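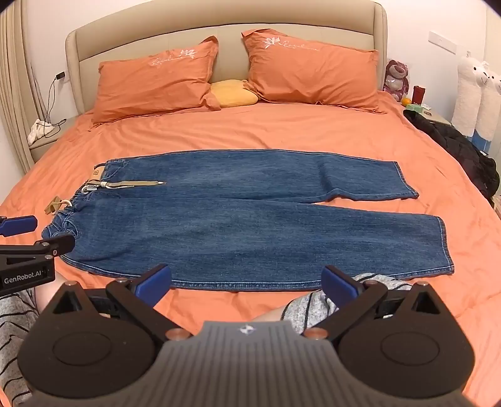 August 21, 2019. Transfer of Endale, reel 2 of the Sterex print, second pass. The first pass was graded from the old video master as reference and came back too warm everywhere, worst in the hotel sequence. Print stock has faded towards magenta, so the grade was pulling green and yellow to compensate and skin went with it. Before the second pass I set a crude colour check for the monitor: orange, beige and mid-blue patches. Orange against denim is close to the palette the film uses for the wife's scenes, and it shows up a bad matrix faster than the chart does. On the suite monitor the beige drifted pink with the old lookup table loaded. With the table off it was neutral. Table now removed from the project.

Scan settings unchanged: 2000 lines, wet gate, single flash. Double flash tried on the night exteriors and gave nothing in the blacks except more scan time. The shadows are printed in and will have to stay as they are.

Splices. 97 logged on this reel, which is high. Most are lab joins and hold. Two are later tape repairs, both in the courtroom scene, and both jump. One loses a few frames of the husband turning from the window. The other loses the start of a line. The Kitlow negative section has the picture for the first but no sound, so the line stays clipped unless the Sangkhawat dupe turns out to be longer.

On the running order: the continuity script puts the letter scene after the train. The print has it before. I had assumed a projectionist's error on re-splicing, but the edge numbers run straight through the join and the dissolve is printed in, so the order in the print is the release order. It plays better as well. With the letter first, the wife already knows when she meets the train, and her silence on the platform reads as a decision. In the script order she is only tired. Leave as print. Note to go in the restoration report with the edge numbers.

Sound. Optical track, variable area, scratched on the outer edge for the first part of the reel. Reading a narrower width removes most of the crackle at some cost in level. Hiss left in. The earlier noise reduction took the room tone out between lines and the dialogue sounded pasted on – do not repeat.

Dirt pass stopped at shot 449. The automatic tool reads rain as dirt and has erased half of it in the dockside shots. Those to be done by hand with the tool off.

To do before September:
Regrade hotel sequence with table off, compare against Kitlow section
Ask Sangkhawat for footage count on their reel 2
Rain shots, manual
Check reel 3 leader, shrinkage not yet measured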